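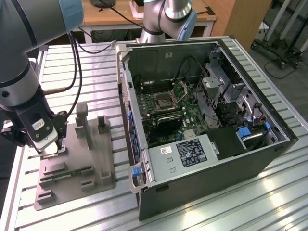 RAM task setup, arm over the fixture plate, tower on its side with the panel off

kiani_h
Posted 15/12/2025
Club build for the Mivmont round. The task is to take the card out of the slot on the plate and seat it in a memory slot on the board. We've logged 26 tries with the current gripper fingers. Picking is fine. Seating is where we lose points — the card goes in at a slight angle and one end stays high. Any ideas before we reprint the fingers?

musosell
Don't reprint yet. Check how the card sits in the fixture first. If it has play between those gray blocks, you're picking it crooked and carrying the error over to the board.

skonthorpe634
I'd disagree. We had the same fault last April and the fixture was fine. It was our push. We went straight down in the middle and it rocked. Press one end, then the other.

musosell
Two presses costs you time, and the round is scored on time.

skonthorpe634
A card that isn't seated scores nothing.

kiani_h
Measured the slot. There is some play, less than I expected. Zohreh Khosravi is writing the two-press version tonight and I'll shim the blocks.

z_khosravi
Please do the shims after my test, or we won't know which one fixed it. Also, is anyone else clamping the case? The rules only say it has to lie flat.

musosell
We use stops on two sides, no clamp. Passed inspection.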